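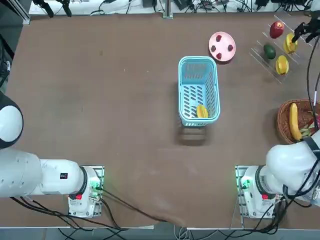
Figure 6.1 Tabletop with a plate of fruit, a light blue basket and a wicker basket.

Category: Eye Care / Student Texts
20 February 2021 | By the Sarkow course team

Chapter 6
Blue Light, Screens and Tired Eyes

Anyone who has bought glasses in the last few years will have been asked the question at the till. Would you like the blue light coating? It costs a bit more, it makes the lenses look faintly purple when they catch a lamp, and it is said to protect you from your own computer. Most people say yes. The assistant has asked in the tone used for something sensible, like a spare case, and few of us want to be the customer who turned down protection.

This chapter asks what that customer has bought. We start with the claim, because it is really several claims sold under one name, and they do not stand or fall together. One is that blue light from screens damages the back of the eye. Another is that it causes the sore, gritty, heavy feeling that comes on after an afternoon of spreadsheets. A third is that it keeps us awake at night. A leaflet will often run through all of them in a single sentence, and by the end the reader has the impression of one large problem with one small cure.

Take damage first. Very bright blue light can harm the retina, and there are laboratory studies to show it. Many of them used cells in a dish, or animals under lamps far stronger than anything on a desk. A phone is a weak source of light. The sky on a dull March morning sends far more blue into the eye than a laptop does, and we do not tell people to stay away from windows. When you meet a claim of harm, look for the dose. If it is missing, ask why.

Tired eyes are a different matter, and here the complaint is real enough. People who work at screens do report aching, blurring and dryness. What is in doubt is whether the colour of the light has much to do with it. We blink less when we stare at a screen, and many of our blinks are only half finished, so the surface of the eye dries out. We also hold our focus at one distance for hours. A person who needs a new prescription, or who sits under an air vent, will feel all this sooner than a neighbour who does not. A tinted coating does nothing for any of it. 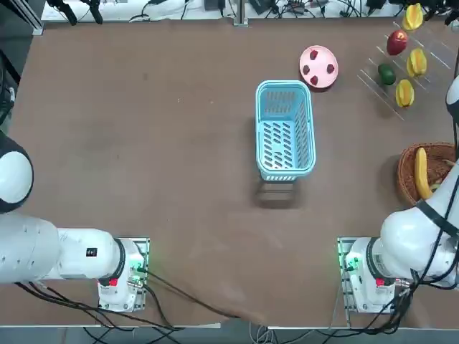
Sleep is the hardest of the three to dismiss. Light in the evening does affect the body clock, and blue light affects it more than red. But the coatings on ordinary clear lenses remove only part of the blue, and someone who is still answering messages at midnight has other reasons for being awake.

Case 6.1 The Pitport office trial

The Prorkent lens was launched with a leaflet stating that 70 per cent of wearers "felt the difference". The figure came from a trial in an office in Pitport, where 174 staff were given the lenses free and wore them for 14 days. At the end they filled in a form. There was no second group wearing plain lenses, and the staff knew what they had been given and what it was for. They had also been handed a sheet on screen habits, which told them to take breaks and move their monitors back.

Read that again with the leaflet in mind. Nothing in it is false. The wearers may well have felt better, but the trial cannot say whether the lenses, the breaks or the pleasure of free glasses did the work. A later write-up under the Rathjen name spoke of 600 "satisfied users" and gave no account of how they had been asked.

Before reading on, find an advertisement for a blue light lens and write down each separate claim it makes. Keep the list to hand for section 6.2, where we look at how a fair comparison between two pairs of glasses is set up, and at the awkward business of measuring how tired an eye is.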